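Slide 4: tyre wear on the Dekatero delivery vans. Sample was 60 vans, all serviced at the Ersoy depot.
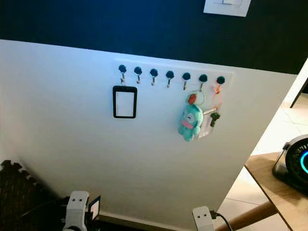
Fronts were swapped to the rear at each service. Pressures set cold, checked again after 50 miles.

Slide 5: results. Mean tread loss 2 mm on the front axle, less on the rear. Mention the Dalel compound separately, as it was fitted from June only.

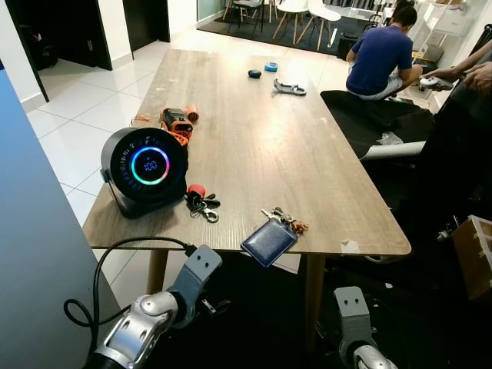
Tracking was adjusted on any van outside the limits. Take questions on alignment before slide 6.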